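Pondwood robotics group, fault review meeting
Minutes, 5 January 2026

Present: Evelien Desmet (chair), Koen Cuypers, Liliana Mancuso, Rianne Verhoeven, Maarten Vermeulen (minutes)
Apologies: none

1. Last minutes
Accepted. Koen's gripper calibration item is closed, well done Koen!

2. Arm stop fault in the kitchen runs
Liliana went through the logs, and what a great bit of detective work this was. In the simulated kitchen, the stop command reached one arm but the other kept going for up to 30 control steps — long enough to push its elbow into the island. It happened in 19 of the 51 runs in the September batch. No hardware was involved, but the same stop code is due to go onto the Drakdale unit, so we are treating it as a safety matter.

Koen first suspected the collision mesh on the countertop. Rianne swapped in a plain box and the fault came right back, so the mesh is in the clear.
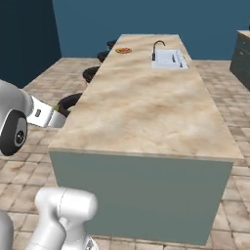 Maarten Vermeulen

The kitchen task has the robot working at the side of the island where the stools are, with both arms in play and the gripper close to the countertop's edge. Evelien pointed out that this leaves very little room if one arm is late to stop. All agreed it's a terrific test for exactly that reason and should stay in the suite.

Cause, as far as we know: Lolix sends the stop to each arm in turn, and the second message gets stuck behind queued motion commands. Liliana has a patch that clears both queues first. We were all pretty excited by her early results, but she wants a full batch before anyone calls it fixed.

Decision: no stop code goes to Drakdale until the full batch is clean.

3. Peeters test bench
Booking still open. Rianne asked for 2 extra slots so the patch can be tried on real motors — a big yes from everyone.

Actions
Liliana: rerun all 51 cases with the patch
Koen: add a stop timing check to the nightly tests
Rianne: confirm slots with Peeters
Evelien: tell Drakdale about the hold

Next meeting when the batch is done.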